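츠헤포 모코에나 님께

2018년 12월 25일

성탄절에 보고서라니 좀 그렇죠? 그래도 해 넘기기 전에는 꼭 보내겠다고 약속드렸으니 오늘 커피 한 주전자 내려놓고 앉았습니다. 지난번 보고서가 너무 딱딱했다고 하셔서 이번엔 그냥 편지 쓰듯이 쓸게요. 숫자가 궁금하시면 중간의 '돈 이야기'로 바로 내려가셔도 됩니다(서운해하지 않을게요!).

## 시 쓰기 교실, 지금 어디까지 왔나

그루케수라 시 교실은 4월에 문을 열었고, 지금은 두 반이 돌아갑니다. 저녁반은 제가 맡고, 낮반은 은톰비 스와네풀 선생님이 맡고 계세요. 처음 지원서에는 한 반만 하겠다고 적었는데, 저녁에 일하시는 분들이 자꾸 전화를 하시는 바람에 낮반이 생겼습니다. 이 부분은 여름에 전화로 먼저 말씀드렸고 그때 괜찮다고 하셨지만, 문서로도 남겨 두는 게 좋겠다 싶어 다시 적습니다.

수업은 여전히 읽기로 시작합니다. 시 한 편을 돌아가면서 소리 내어 읽고, 아무 설명 없이 한 번 더 읽어요. 그다음에 각자 걸리는 단어를 하나 고릅니다. 좋은 단어 말고 '걸리는' 단어요. 처음에는 다들 예쁜 말을 고르려고 애를 쓰시더니 요즘은 '고무장갑', '환승', '미납' 같은 단어가 나옵니다. 저는 이게 올해 제일 반가운 변화예요. '미납'에서 나온 시가 이번 문집 맨 앞에 실립니다.

운율 수업은 솔직히 말씀드려서 망했습니다. 제가 욕심을 냈어요. 시조의 음보를 설명하겠다고 칠판에 표를 잔뜩 그렸는데, 다음 시간에 아무도 한 줄도 안 써 오셨거든요. 은톰비 선생님은 같은 내용을 박수로 가르치셨습니다. 책상을 두드리고 발을 구르고, 옆 교실에서 조용히 해 달라고 찾아올 정도로요. 그런데 그 반에서는 시조가 나왔어요! 그래서 가을부터는 저도 박수를 칩니다. 손바닥이 좀 아픕니다.

행갈이 수업은 반대로 제 반이 더 잘됐습니다. 산문으로 쓴 글을 가위로 잘라서 책상에 늘어놓고, 어디서 끊을지 손으로 옮겨 보는 방식이에요. 조사 하나를 윗줄에 두느냐 아랫줄에 두느냐로 삼십 분을 싸우시는데, 옆에서 듣고 있으면 저도 배웁니다. 한국어는 조사랑 어미가 뒤에 붙으니까 줄 끝에 '는'이나 '도'가 걸릴 때 묘하게 숨이 멎는 느낌이 있잖아요. 그걸 이론으로 들을 때와 종이 조각으로 만질 때가 참 다르더라고요.

## 문집 《클라라리》

제목이 정해졌습니다. 클라라리. 뜻은 없고요, 낮반에서 소리가 좋은 가짜 단어 짓기를 하다가 나온 말인데 투표에서 압도적으로 이겼어요. 저는 다른 제목을 밀었다가 깨끗하게 졌습니다.

원고는 다 모였고 1차 교정도 끝났습니다. 지금 남은 일은 이렇습니다.

- 2차 교정(은톰비 선생님이 보고 계심)
- 작가 소개 문구: 몇 분이 아직 안 주심. 한 줄이면 된다고 계속 말씀드리는 중
- 표지 글자 확정
- 샤발랄라 인쇄소에 최종 파일 넘기기

원래 계획은 12월 안에 책이 나오는 거였는데, 늦어졌습니다. 원인은 저예요. 행갈이가 판형에 따라 깨진다는 걸 시험 인쇄본을 받고서야 알았어요. 긴 행이 넘쳐서 시인이 끊지도 않은 자리에서 줄이 꺾이는데, 시집에서 이건 그냥 넘어갈 수가 없는 일이라 판형을 조금 넓히고 전부 다시 앉혔습니다. 종이값이 약간 더 들지만 예산 안에서 해결했어요. 내년 초 출간으로 일정을 바꾸는 것, 승인해 주시면 감사하겠습니다.

문집에 들어갈 시의 순서도 한참 고민했어요. 이름순은 너무 출석부 같고, 주제별로 묶으면 '어머니' 시가 한꺼번에 몰려서 읽는 사람이 지칩니다. 결국 하루의 시간 순서로 놓았습니다. 새벽에 시작하는 시가 앞에, 불 끄는 시가 맨 뒤에요. 시간이 안 나오는 시는 쓴 분께 "이건 몇 시예요?" 하고 여쭤봤는데, 다들 망설임 없이 대답하셔서 놀랐습니다.

## 낭독회

가을 낭독회는 라바르 서점에서 했습니다. 의자가 모자라서 계단에 앉으신 분도 계셨어요. 마이크가 중간에 한 번 나갔는데, 그때 읽고 계시던 분이 그냥 더 천천히, 더 크게 읽으셨습니다. 끝나고 나서 그 시를 한 번 더 듣고 싶다는 분들이 계셔서 앙코르까지 했어요. 시 낭독회에서 앙코르라니, 저도 처음 봤습니다!

아쉬웠던 점도 적을게요. 순서가 너무 길었습니다. 쉬는 시간을 안 넣은 게 실수였고, 뒤쪽에 읽으신 분들께 많이 죄송했어요. 다음에는 1부와 2부로 나누고 중간에 차를 내겠습니다. 서점 쪽에서도 봄에 또 하자고 먼저 말을 꺼내 주셨어요.

## 돈 이야기

이번 기간에 쓴 금액은 모두 1464달러입니다. 가장 큰 항목은 시험 인쇄와 조판이고, 그다음이 교재 복사비, 낭독회 음향 대여 순이에요. 영수증은 11장이고, 번호를 매겨서 따로 우편으로 보냈습니다. 강사료는 지난번에 정리한 대로 별도 항목이라 여기 들어 있지 않아요.

남은 돈은 거의 다 본 인쇄에 들어갈 예정입니다. 복사비를 조금 아끼고 싶어서 내년에는 교재를 얇은 소책자로 한 번에 묶으려고 해요. 매주 낱장으로 나눠 드리니까 자꾸 잃어버리셔서 또 복사하게 되더라고요(제가 제일 많이 잃어버립니다).

## 내년 수업 구상

첫 번째는 사물시입니다. 감정어를 하나도 쓰지 않고 물건 하나만 끝까지 바라보면서 쓰는 연습이에요. '슬프다', '그립다'가 금지되면 처음엔 다들 손이 묶인 것처럼 답답해하시는데, 두 번째 초고쯤 가면 동사가 살아나기 시작합니다. 올해 한 번 맛보기로 해 봤더니 반응이 좋아서 내년에는 네 번짜리 묶음으로 늘리고 싶어요.
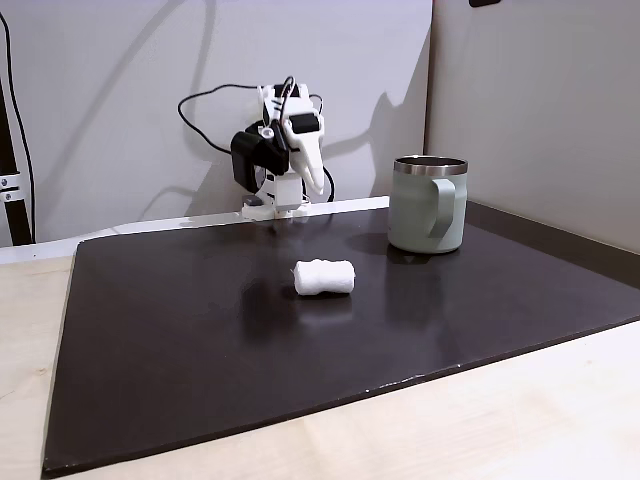

*나무 탁자 위, 어두운 판 가장자리에 선 작은 흰색 로봇 팔. 집게 끝이 부리를 닮았다.*

두 번째는 편지시예요. 받는 사람을 먼저 정하고, 그 사람만 알아들을 단어를 하나 꼭 넣는 겁니다. 읽는 사람은 그 단어의 뜻을 몰라도 돼요. 은톰비 선생님은 이걸 '잠긴 서랍'이라고 부르시는데, 저는 그 이름이 좀 거창하다고 생각하지만 수강생들은 좋아하십니다.

세 번째는 고쳐쓰기 시간을 따로 떼어 놓는 것입니다. 지금은 수업 끝나기 직전에 급하게 의견을 나누다 보니 "좋아요"로 끝나는 일이 많아요. 한 사람의 시를 놓고 넉넉히 이야기하는 시간이 있어야 초고가 다음 원고로 넘어가는데, 올해는 그게 부족했습니다. 합평이 무서워서 안 나오시는 분이 생길까 걱정도 되지만, 원하는 분만 원고를 내는 방식이면 괜찮을 것 같아요.

## 여쭤볼 것

1. 출간 일정 변경을 승인해 주실 수 있을까요? 인쇄소에 파일 넘기는 날짜를 잡아야 해서 답을 빨리 주시면 좋겠습니다.
2. 문집 뒤쪽에 재단 이름을 어떻게 표기할지 알려 주세요. 한글만 넣을지, 영문도 같이 넣을지요.
3. 봄 낭독회에 오실 수 있나요? 오신다면 시 한 편 읽어 주세요. 예전에 쓰신 게 있다고 은톰비 선생님께 들었습니다!

작가 소개 문구가 다 들어오는 대로 교정지 한 부를 먼저 보내 드릴게요. 연말 잘 보내시고요, 답장은 쉬시고 나서 천천히 주셔도 됩니다. 1번만 빼고요.

그루케수라 시 교실 저녁반 드림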